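Ticket 2126
Product: Bullholm stool, white
Opened by: Erzsébet Vincze
Opened: Sep 5, 2019
Category: Assembly / wobble
Status: Closed

Hello, I hope this is the right form, the website gave me three and this one had the fewest boxes. I've got one of your white Bullholm stools, the sort you put together at home with a square seat and four legs, and it rocks. Not wildly, but enough that when I sit on it to do my shoes in the morning there's a little clunk, and then another clunk when I get up. I bought it from the Jedorgate shop in March and it was fine until we moved house (order number 1699 if you need it, it's on the back of the receipt). I took the legs off for the move and put them back on at the other end, and it's clunked ever since.

Things I've tried so far: turning it round, folding a bit of card under one leg, and swearing. The card works for a day or so and then it slides out when I mop.

Reply from Barta Home Support

Hi Erzsébet, thanks for getting in touch and sorry to hear about the clunk. Could you try the stool in a different room first, on a floor you know is level? If it still rocks, please take all four legs off, wipe out the sockets with a dry cloth and push the legs back in with the stool upside down. Let us know how you get on.

Erzsébet Vincze

Right, I've done the first bit. I tried it in the kitchen, in the hall and on the landing. The kitchen is tiled and I did wonder about the tiles because the grout dips in places, but it rocks on the landing too and that's plain boards. So I think we can let the floor off.

Then I turned it over and tried to have a go at the legs. Three came out with a good twist. The last one would not budge! I had the seat clamped between my knees and both hands round the leg and all I did was slide off the sofa. Is there a trick to it? I don't want to crack anything, the underneath is all ribs with a big X across it and I don't know how much pulling it's meant to take.
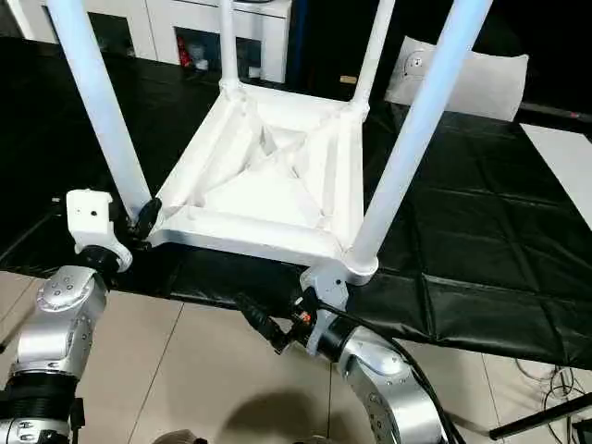 Also, and this may be nothing, when I pushed the three loose ones back in, two of them went home with a sort of thud and one just went in quietly. I'd have expected them all to sound the same. I've put a bit of masking tape on the quiet one so I can tell which it is.

Reply from Barta Home Support

Thanks, that's very useful. Please don't use a hammer or pliers on the stuck leg. Lay the stool upside down on something padded, like a folded blanket on a table, hold the seat firmly close to the corner where the leg goes in, and twist the leg a little each way as you pull. It helps a lot if a second person holds the seat at the other corners. For the quiet one, have a look down inside the socket for anything that might be stopping the leg from going all the way in.

Erzsébet Vincze

Well, I feel a bit daft. I got my neighbour round to hold the seat (she wanted to borrow the ladder anyway, so that worked out nicely) and we put it on the dining table on an old duvet. Much better than my knees. The stuck leg came out on the third or fourth twist with a noise like a cork, nothing broken, no marks on it.

Now the quiet one. I shone my phone down the socket and there was a little wad of brown paper squashed right at the bottom. It's packing paper from the move, I'd know it anywhere, I've been finding it in my shoes for weeks. I must have stuffed it in there to keep the dust out and then shoved the leg straight in on top of it. I fished it out with a crochet hook.

All four legs are back in and all four thudded. I've left it overnight, 24 hours near enough, and sat on it a good few times, and there's no clunk on the landing at all. In the kitchen there's the tiniest tick if I lean right over to the left, but if I shift the stool over by half a tile it goes, so that one is the floor after all.

One more question while I've got you. One of the little rubber feet has gone missing, I think it's at the old house. Do you sell them singly? Your website only has them in packs of 6 and I've no idea what I'd do with the other five.

Reply from Barta Home Support

Really glad that's sorted! We can't sell the feet singly, but I've asked our Irkport warehouse to post you one free of charge. They press on by hand, no glue needed. I'll close the ticket now, and if the clunk comes back just reply to this message and it will open up again.

Erzsébet Vincze

Foot arrived this morning and it's on. Thank you, and please thank Irkport as well!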